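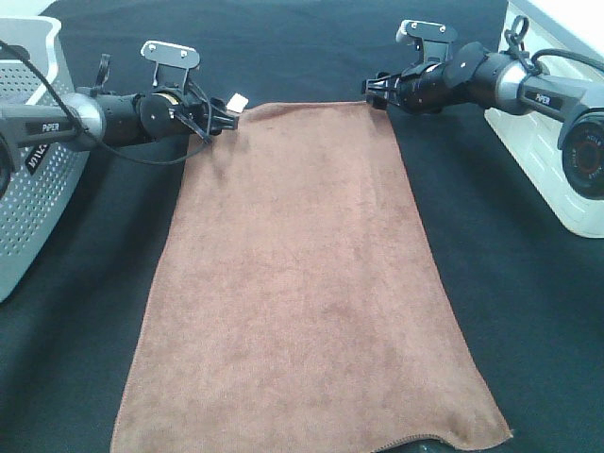 Housekeeping Skills, Unit 2: Folding Towels
Handout prepared by Quyên Bùi for the Enmont evening course

Everyone arrives believing they can fold a towel. Most can make one smaller. By the end of this session you should be able to make 13 of them the same size, and the shelf will tell you whether you have.

Before you fold
Lay the towel flat, long sides running away from you. Smooth it from the middle outwards with the flat of your hand. Microfibre shows every stroke, so expect light and dark patches where the pile has been pushed about. These are not stains and need no scrubbing. Stains are stains, and go back in the wash.

Find the hems. A hem that has shrunk more than the cloth will pull the end in, and no amount of stern tugging will square it. Put that towel in the rag box and move on with your life.

The Jodmont fold
1. Take the two far corners and bring them down to the near hem. Line up the corners first, then the edge between them.
2. Smooth towards the fold.
3. Bring the left side over to the right.
4. Fold in half once more, towards you.
5. Turn the whole thing so the thick folded edge faces the front of the shelf.

The Bavideck method finishes with a roll. It looks charming in a basket and comes undone when you take the second one out. Learn it anyway, as it may come up in the practical.

Practical
You will have 60 seconds per towel. Speed earns nothing if the corners wander.

Reading for next time: Myklebust, the chapter on linen cupboards. Skip the introduction, which is mostly about his aunt.

Fitted sheets are in Unit 3. Please eat beforehand.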